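Leka Cleaver and Bamboo Board Set: Long-Term Review

Reviewed by Velimir Georgiou
2024-12-13

I've wanted a proper cleaver for years. My old chef's knife was fine for onions and hopeless for squash, and every fall I'd end up leaning on it with both hands and hoping. So when Mestwood started carrying the Leka set in September I bought one with my own money, and I've been chopping happily ever since!

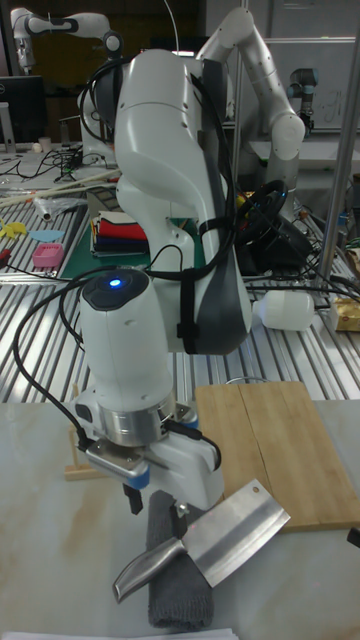
Vitside Home Cooks Club: Tools and Tableware

The cleaver is the star. It's stainless steel, handle included, with a big broad blade and the little hole near the corner that I like for hanging. I was worried about a metal handle (slippery hands, chicken fat, you know how it goes), but mine has stayed put so far, and I love that there's no joint for gunk to collect in. It came sharp enough for tomatoes. After 7 weeks of cabbage, ginger, scallions and more butternut squash than my family wanted, I gave it a few passes on a 2000 grit stone and it was right back where it started.

The weight takes some getting used to. My first evening with it I tried to rock it like a chef's knife and my garlic went everywhere. Lift and drop, let the blade do the work, and then scoop the whole pile up on the flat side. That scooping is my favorite part. I use the cleaver as a shovel now even when I've cut things with something else.

The board is light-colored bamboo strips with a seam down the middle. I keep checking that seam with my thumbnail and it's still tight. Bamboo is harder on an edge than maple, so expect to sharpen a bit more often. It also slides on a smooth tabletop, and a damp cloth underneath fixes that. I park the cleaver on a folded dark gray towel next to the board, which saves my table from scratches and gives me somewhere to wipe the blade.

For storage I'd been eyeing the Drultinwood rack, and after two weeks of propping the board against the toaster I gave in. It's wooden, it lives right on the table, and I reach for my things far more often now that they aren't buried in a cupboard. 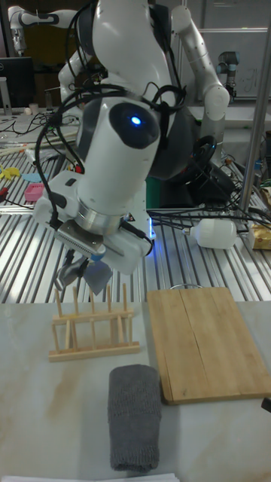
What I'd change

A blade guard in the box would be great. I made one from cardboard and tape, and it looks like it. I'd also love a bigger board, as a whole cabbage gets crowded fast. The set cost me 19 dollars more than the cleaver alone, and I'd pay it again for that board. Wash both by hand and dry them right away, and give the board some oil when it starts to look chalky.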